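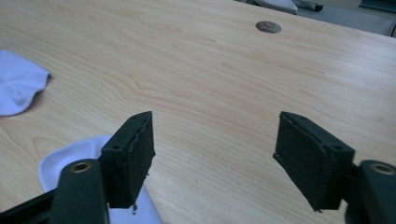
Communiqué de presse
Lolia présente Drekach 2, sa nouvelle gamme de répéteurs Wi-Fi pour tablettes et ordinateurs portables

Bernberg, le 13 décembre 2022

La société Lolia, spécialisée dans les équipements de réseau domestique, annonce la mise sur le marché de Drekach 2, une gamme de répéteurs destinée aux foyers et aux petites structures professionnelles dont la couverture sans fil demeure inégale d'une pièce à l'autre. La gamme succède au premier modèle Drekach, dont la production a pris fin en juin.

Drekach 2 fonctionne avec les box des principaux fournisseurs d'accès et ne nécessite pas le remplacement du routeur existant. L'appareil se branche sur une prise murale, à mi-distance entre la box et la zone mal desservie. Un voyant en façade signale la qualité de la liaison et permet d'ajuster l'emplacement avant la mise en service définitive. Le nom du réseau et le mot de passe déjà enregistrés sur les tablettes, téléphones et ordinateurs sont conservés.

Le logiciel embarqué, dénommé Chala, a été entièrement réécrit. Il répartit les appareils entre les bandes de 2,4 et 5 GHz en fonction de leur éloignement et de leur usage, et bascule une tablette d'un point d'accès à l'autre sans interrompre un appel vidéo en cours. Les mises à jour de sécurité sont installées automatiquement durant la nuit. L'utilisateur qui le souhaite peut désactiver cette fonction et procéder lui-même aux installations depuis l'interface d'administration. 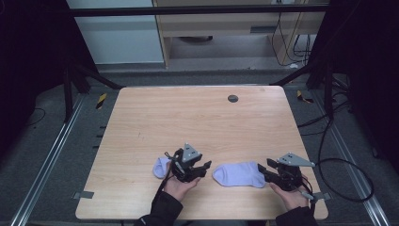
Deux chaussettes claires sur une table en bois clair.

Avant le lancement, Lolia a conduit une campagne d'essais auprès de 1148 foyers, en appartement comme en maison individuelle. À l'issue de cette campagne, 73 % des participants ont déclaré ne plus constater de coupure dans la pièce la plus éloignée de leur box. Les observations recueillies ont conduit à modifier la procédure d'appairage, jugée trop longue sur les versions préliminaires, ainsi que la luminosité du voyant, qui peut désormais être réduite ou éteinte.

La gamme comprend deux modèles. Le premier, compact, est destiné aux appartements. Le second dispose de deux ports Ethernet et s'adresse aux logements à étages ainsi qu'aux bureaux. 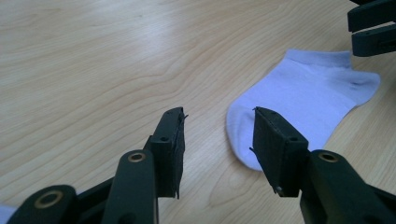

Jusqu'à 6 répéteurs peuvent être associés au sein d'une même installation. Les possesseurs du premier Drekach pourront conserver leur matériel et l'intégrer au nouveau réseau après mise à jour, sous réserve que celui-ci soit relié à un modèle Drekach 2 faisant office d'appareil principal.

Disponibilité et garantie

Les deux modèles sont disponibles dès ce jour auprès des revendeurs agréés et sur la boutique en ligne de Lolia. Ils bénéficient d'une garantie de deux ans, pièces et main-d'œuvre. La notice d'installation est fournie en français, en allemand et en anglais.

À propos de Lolia

Établie à Bernberg, Lolia conçoit et commercialise des répéteurs, des points d'accès et des logiciels de gestion de réseau à destination des particuliers et des petites entreprises.

Contact presse
Lolia, service de la communication, Bernberg
Dossier de presse et fiches techniques sur demande.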